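手持ちグリッパ、三週間持ち歩いて比べた話

聞き手・構成:編集部
2020年5月7日

Ionuț Bucur氏に会ったのは、Closeneckの中二階にあるオフィス。時間がない、と最初に言われた。次の打ち合わせまで短い。なので早口で、話も飛ぶ。以下、ほぼその順番のまま。

比べているのは手持ち型のグリッパ二種。Nava製とZasano製。どちらも人が手で握って作業し、その記録をあとでアームに渡すためのもの。「カタログの把持力なんて見てない。指先です、指先。あと握ってる人間の手首」

Navaの指から聞いた。最初の試作はつるっとした樹脂で、マグカップの取っ手で滑りまくったという。「二回落として、二回とも割った。それで内側にパッドを貼る話になって」。いま比べる基準にしているのは、指の内側に網目状のパッドがあるタイプ。穴のあいた面のほうが布を逃がしにくい、というのが氏の見立て。ただしデータはまだ少ない、とすぐ付け足した。

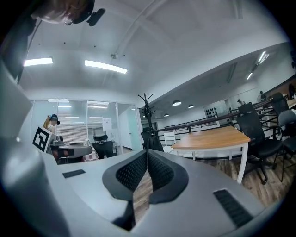

カメラの高さでもめた

チームで一番長く議論したのは、指ではなくカメラの位置だったらしい。低いと対象はよく入るが、指の根元が画面を食う。高いと手先が小さくなる。「Retbridgeの連中は高いほうがいいと言う。ぼくは低い派。まだ決着してない」

試したマウントは12種類。うち残ったのは手首寄りのものばかりで、頭につけるカメラは補助扱いに落ち着いた。重さの話も出た。片手で285グラム増えると、午後には作業者の動きが変わるそうだ。肘が下がる。持ち替えが増える。記録の質も落ちる。

「だから軽いほうが勝ち、と言いたいんだけど、軽いやつは剛性がない。指が開くとき先がぶれるんですよ。ほんのちょっと。でもそのちょっとで、アームに移したとき釘…じゃなくてクリップが掴めない」

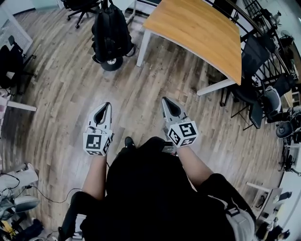
位置合わせの方式については、氏は珍しくはっきりしていた。マーカー派だ。マーカーなしの推定も試したが、白い壁の前で手首を返すと位置が飛ぶ。「飛んだ記録は捨てるしかない。131本のうち16本捨てた日があって、あれはきつかった」。いまの構成だと左右それぞれに白黒の模様を刷った白いキューブがついていて、一面が隠れても別の面が見えていればいい、という考え方。面倒なのは印刷で、つやのある紙だと照明を拾う。つや消しに変えたら読み取りがだいぶ安定したした、とのこと。

両手で使う場合のくせも聞いた。利き手のほうが先に出る。そうすると受け渡しの動作で待ちが生まれて、再生したアームまで律儀に待つ。「人間のくせがそのまま入る。直すか残すか、難しいところで」

コントローラは?と聞くと、ここは即答。Zasano。開閉の遅れが少ない。Navaは設定画面が見やすいが、再接続に最大16秒かかることがあり、作業者が黙って待つ間がつらいという。

「指はNava、制御はZasano。混ぜるとサポートはどっちもしてくれない。当たり前だけど」

次は布と紙袋。12月までに柔らかい物だけの比較をやり直したいそうで、指のパッドも厚みを変えて作り直す予定。厚いほうの試作はもう届いているが、ネジ穴が合わなかった。

そこで時間切れ。氏はノートPCを抱えて次の打ち合わせへ行った。続きはメールで、と言われている。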